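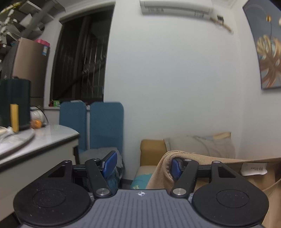 Figure 1. Indoor view with gripper.

Learning to Code in Asville: Student Project Report
2 Aug 2020

The project compared two evening programming courses, Kumura and Telulum, by completion rate and cost. Of 251 students surveyed, most chose a course by price — Kumura charges $900, Telulum $3,000. Completion was higher at Telulum, where each student is assigned a mentor. Prior experience was not recorded, and this limits the comparison.

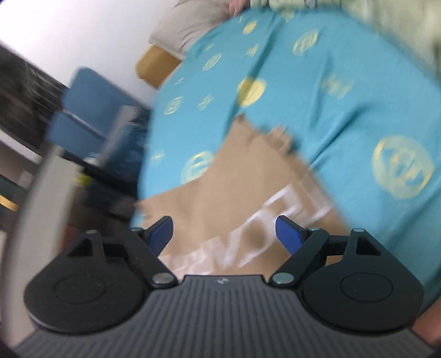 One respondent wrote that the mentor mattered less than the fixed weekly deadline, and that a cheaper course with deadlines would have served as well. The survey did not test this point. A second survey, planned for November, will include a question on deadlines.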